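Chapter 5
The Table in the Middle: Shared Surfaces in Working Rooms

In this chapter
What a shared surface is and how it differs from a desk
Why round tops behave so differently from square ones
Reading a room from its center outward
How flowers, water and other small comforts find their places

Walk into almost any room where people work and your eye goes to the desks. They line the walls, they hold the screens, and each one belongs to somebody. Chapter 4 was all about them. Now we get to turn around and look at my favorite piece of furniture in the whole building: the table that belongs to everyone!

A shared table has a life of its own. Things arrive on it during the day and leave again. Someone sets down a box on the way to somewhere else, someone else leans on the edge to talk, and by evening the top tells you a good deal about the people who use the room. Hannelore Nolte, who spent years furnishing small offices for the Raslow company, used to visit a client's room before she drew a single line, and she started every visit by standing at the common table. Her notebooks are wonderful to read. One entry from November says only, "Top too high, everybody stands. Leave it alone, they like it."

We will come back to Nolte's notebooks in Chapter 6. For now, take her habit with you and try it in the next room you visit.

Round or square?

A square table has sides, and sides get claimed. Put one in a work room and within a week there is a place where the mail goes and a place where one particular person eats lunch. A round top resists this. You can come at it from any direction, there are no corners to catch your hip on, and whatever is put in the center is equally near to everyone (try it with a bowl of cherries and you'll see how quickly it works).

The base matters just as much. Four legs divide the space under the top into bays, and chairs have to fit between them. A single pedestal leaves the edge free all the way around. The Gerkby, a small pedestal table that turned up in a great many study rooms, was sold without chairs of any kind, and people simply rolled over whatever they had. The price you pay is stability: lean hard on the rim of a pedestal table and you will feel it answer. A wide, heavy foot helps.

Color is worth a moment too. A pale top on a warm wood floor makes a calm spot in a busy room. Dark tops show dust and paper scraps, and pale ones show coffee rings, so you choose your enemy!

Flowers and water

Britta Sauerland, whose room surveys we use throughout this book, kept a separate list for what she called "the kind things": plants, flowers, cushions, a drink within reach. Her question was always the same. Where does the kind thing go when every other surface has a job? Flowers drift toward the shared table, while water tends to settle near a wall where it is out of the path of feet and chairs. Look for both as you study this room. 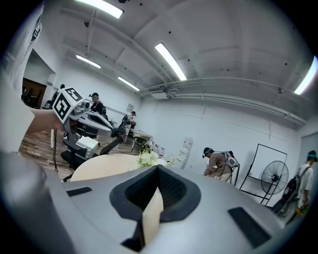
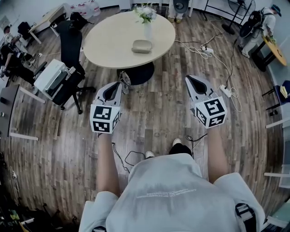

Figure 5.1. A work room with a round pedestal table and a bouquet of white flowers, in two views.

Sauerland's surveys also changed how designers draw. Before her, most plans began with the walls and filled in the middle last, if there was any middle left. She began with a circle. Around it she drew the paths people took, in soft pencil, and only then did she let the desks in. Her plan for the Reuter drawing office went through 51 versions, and the circle sits in the same place in every one of them. I find that thrilling, and I hope you will too once you have tried the method yourself.

Before you read on

Choose a room you know well and sketch it from memory, starting with whatever stands nearest the middle. Leave the walls for last. Then go and look at the real room with your sketch in hand, and mark what you forgot. Most students forget chairs, especially the ones being used as shelves. Keep the sketch, as you will need it for the exercise on walking paths in Section 5.2.

5.1 The Reach of an Arm

The size of a shared table begins with the body. Stretch one arm over a tabletop and notice where your fingers stop without your shoulder lifting. Everything inside that line is easy to use, and everything beyond it will have to be pushed, slid or asked for.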